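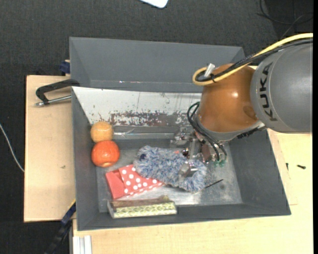 On commence donc la séance 4 avec la question qui fâche toujours un peu en épidémiologie : combien de malades y a-t-il vraiment ? Pas combien sont venus consulter, ça c'est facile, il suffit d'ouvrir le registre. Regardez les deux bacs gris, l'un juste derrière l'autre. Dans celui de devant, on distingue une petite collection d'objets, on peut les regarder tranquillement, on peut les trier. De celui de derrière, on ne voit guère que la paroi intérieure. Eh bien mes cas déclarés sont dans le premier, et tous les autres - ceux qui sont restés au lit avec une bouillotte et un seau - je les mets dans le second. Je peux deviner, je peux estimer, mais il va falloir que j'aille voir !

L'exemple qui va nous suivre toute la séance, c'est le repas de Clullolico, en juin. (Ceux qui étaient là l'an dernier le connaissent par cœur, pardon d'avance.) Il y avait 144 convives, un buffet froid, une belle chaleur, et le lendemain quatre personnes chez le médecin avec de la fièvre et une bonne diarrhée. Quatre, ça n'inquiète pas grand monde. Ma collègue Manuela Carbone a quand même pris la liste des invités et son téléphone, elle a appelé tout le monde, et elle est arrivée à 45 malades. Faites la division vous-mêmes, d'abord sur les convives, ensuite sur les consultants, et notez bien les deux résultats dans la marge, on en reparle après la pause.

Vocabulaire à connaître :
- taux d'attaque : les malades divisés par les personnes exposées (exposées, pas « habitants du village », je vois cette erreur dans les copies tous les ans)
- définition de cas : ce qu'on décide d'appeler un malade AVANT de téléphoner
- sous-déclaration : l'écart entre ceux qui sont malades et ceux qui arrivent jusqu'au registre

Sur la définition de cas, j'insiste un peu lourdement. Manuela avait retenu trois selles liquides dans les vingt-quatre heures, ou un vomissement avec fièvre. Si vous enlevez la fièvre, vous ramassez aussi les gens qui ont abusé du rosé, et il y en avait...

Pourquoi ne consulte-t-on pas ? Parce que ça passe tout seul, parce que le cabinet est loin, parce qu'on est gêné. Fiorella Ruggiero traite très bien ce dernier point dans le manuel Boros, page 197, lisez au moins l'encadré. Elle parle de salmonelles mais ça vaut aussi pour la coqueluche de l'adulte, qui tousse des semaines et qu'on prend pour un rhume qui traîne.

Pour la prochaine fois : refaire le questionnaire du repas en une page, avec une vraie question sur l'heure des premiers symptômes. « Quand avez-vous été malade ? » ne suffit pas, on vous répondra « le soir ». Apportez-le imprimé, l'imprimante de la salle est encore en panne.

Accueil | Cours | Polycopiés | Annales | Contact
12 partages | 3 commentaires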